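Home | Reviews | Grippers | Vision | Arms | Software | Archive | Contact

Review: Telberg two-finger adaptive gripper kit with wrist camera

1 February 2018

The Telberg kit is sold as a complete end-of-arm package: a two-finger electric gripper, a wrist bracket with a small color camera, a controller box, cabling, and a software license for one arm. List price at the time of writing is $2209 without the arm. We bought ours through Nuvmont, the distributor, in August and have run it on a bench arm since then. This review covers installation, grip performance on household-sized goods, the camera and its software, and the service terms. It does not cover the food-grade finger set, which ships separately and had not arrived.

Contents of the box

The gripper body and fingers come assembled. The fingers are black with a matte finish and taper toward the tip. The bracket is a single machined part with slots for tilt adjustment. The controller is larger than it needs to be and has no mounting ears, so plan on a shelf or a strap. Fasteners are supplied in a bag sorted by size, with a hex key that fits all but the two bracket screws. Those take a smaller key that is not included.

The printed manual is 34 pages long. The wiring section is correct. The section on tool flange adapters describes an earlier revision of the plate, and the hole pattern in the drawing does not match the part. The current drawing can be downloaded from Telberg after registering the serial number.

Installation

Mechanical fitting is simple once the right drawing is at hand. The gripper pilots on the flange and four screws hold it. The cable leaves the body at the rear, and the strain relief is stiff enough that wrist rotation should be limited in software before the first powered move. We did not do this and pulled the connector out of its housing. It went back in without damage.

Electrical setup calls for a 24 V supply with more headroom than the manual suggests. On a supply sized to the printed figure, the controller dropped out when the fingers stalled against a hard stop. A larger supply cured it. The status light does not distinguish a low-voltage fault from a communications fault, and the log has to be read to tell them apart.

Software installation took most of an afternoon, chiefly because the installer wants an older runtime library and says so only at the end. After that, the gripper was found on the network at the first attempt. The programming interface is plain: open, close, move to width, set force, read state. The commands do what they say. Reads are slower than writes, and a loop that polls position at a high rate will queue up. The manual gives no guidance on a sensible polling interval.

Grip performance

Grip force is set in 10 steps. The lower settings are useful for thin-walled packaging, and the upper ones will dent a beverage can. Repeatability of the closed position was good over several weeks of intermittent use. Backlash at the fingertips can be felt by hand, but it did not affect any pick we tried.

Shape matters more than weight with this design. Boxes and blocks are easy. Straight cylinders are easy when the fingers close across the axis and poor when they do not. Tapered parts tend to slide toward the narrow end as the force comes up, and the remedy is to grip below the taper and reduce closing speed. Glossy molded plastic is the worst common surface for the stock pads. Elamach sells a softer replacement pad in the same footprint, and a set of those made more difference than any software setting. Telberg should ship something similar as standard.

The fingers are slender enough to reach between items that lie close together on a tray, provided the approach is close to vertical. At a shallow approach the knuckles foul the tray lip before the tips arrive. The software has a collision margin setting for the fingers but none for the knuckles -- an odd omission, as the knuckles are the widest part of the assembly.

Camera and bracket

The wrist camera is the main reason to choose this kit over a bare gripper. It looks along the fingers toward the tips, so the part being gripped and its near neighbors are in view at the moment of closing. With the bracket at its factory tilt, the fingertips enter from the bottom of the image and leave most of the picture free for the work surface.

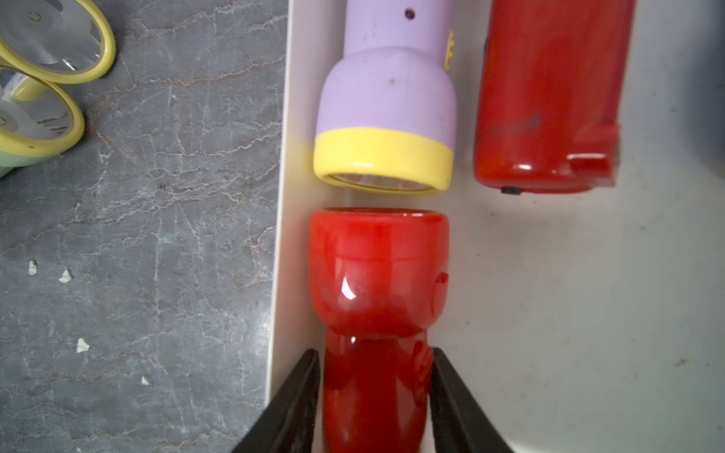 Color separation is the strong point. Parts of clearly different color are split cleanly by the bundled segmentation tool, even when they nearly touch. Parts of the same color are handled less well, and the tool will sometimes merge two of them into one region if a highlight bridges the gap. Reflections on shiny surfaces are clipped to white under ordinary overhead lighting. Lowering exposure helps the highlights and costs detail in dark areas, including the fingers themselves. A diffuser over the bench light is a better answer.

Clear lenses and windows give trouble. The tool tends to close the outline at a colored rim and treat whatever lies inside as background, which shifts the computed center of the part. For picking by the handle this is of no consequence. For picking by the rim it matters, and the offset has to be corrected by hand in the part template.

Patterned counters such as veined stone produced false edges in the default mode. The background-learning mode removes most of them but must be rerun whenever the arm's home pose changes. A plain tray with a raised border is the practical choice. The software can use such a border as a fixed boundary and ignore everything outside it.

Small debris is reported as an object if it exceeds the minimum area setting. The default is too low. Raise it before doing anything else.

Calibration

Hand-eye calibration uses a printed target and a guided routine with 4 poses. The result was adequate for parts the size of a hand tool and not adequate for small hardware. Rahimi publishes a third-party calibration package that reads the Telberg camera directly and accepts as many poses as the user cares to record. It gave a visibly tighter result on our bench. It carries its own license fee and is not supported by Telberg.

The bracket holds its setting well. Removing the gripper for cleaning and refitting it did require recalibration each time, in spite of the locating pin.

Service

The warranty covers up to 34 months for the gripper body if the unit is registered, and a shorter period for the camera. Pads and cables are excluded. We opened one support case, on the supply dropout, and received a useful reply in two working days. Nuvmont keeps pads and connectors in stock. Controllers are returned to Telberg for repair with no loaner.

Assessment

The gripper is sound, the camera position is well chosen, and the command set is easy to work with. The documentation is behind the hardware, and the stock pads are not suited to smooth plastic. Buyers should add the Elamach pads to the order and allow for a larger power supply. Shops handling mixed consumer goods on trays will get good use from the kit as it stands. For small fasteners or electronics, the bundled calibration is the limit, and the cost of the Rahimi package belongs in the budget -- along with the time to learn it.

The food-grade fingers will be covered separately when they arrive.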